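Search the archive Go

To: Drilla users list
Subject: Re: drawer closing in sim, handle or front panel?

> We can't tell from the May notes whether the policy goes for the
> handle or just pushes the panel. Which is it at Cloltirthorpe?

Either one. The reward looks only at drawer travel, so the policy is free to choose.

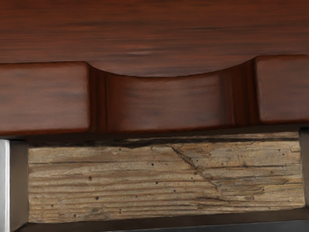

We ran 16 seeds on the Hullent setup and dropped the handle term in 10 of them. Those 10 trained faster — the other six kept hunting for a grasp.

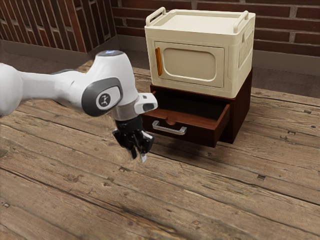
Start pose matters more than I expected. We sample it over a wide area and keep the gripper pointing down. A start like the one beside the open drawer, with the fingers just above the planks, is the hard kind: the arm has to lift before it can push.

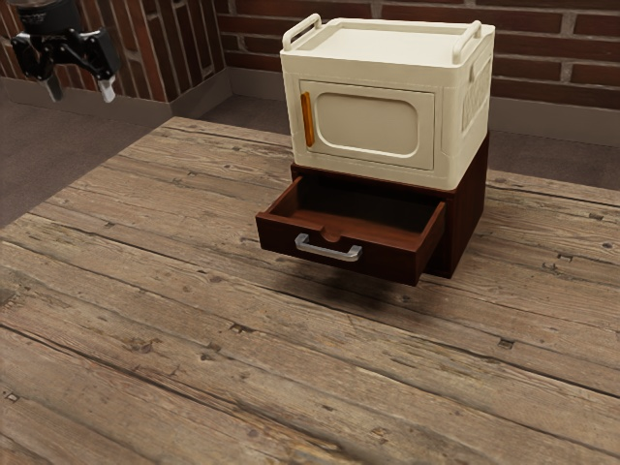

High starts need no special handling. I cut the step limit for them and left the rest of the config alone. 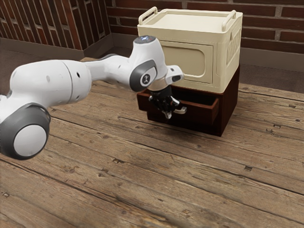
Fig. 4. Gripper over the partly open drawer, simulation.

Blackwood configs are in the usual folder. Use branch 3.

Comments

Does the box on top change the drawer friction?

> No, friction is set on the drawer joint.

Branch 3 loads fine here, thanks.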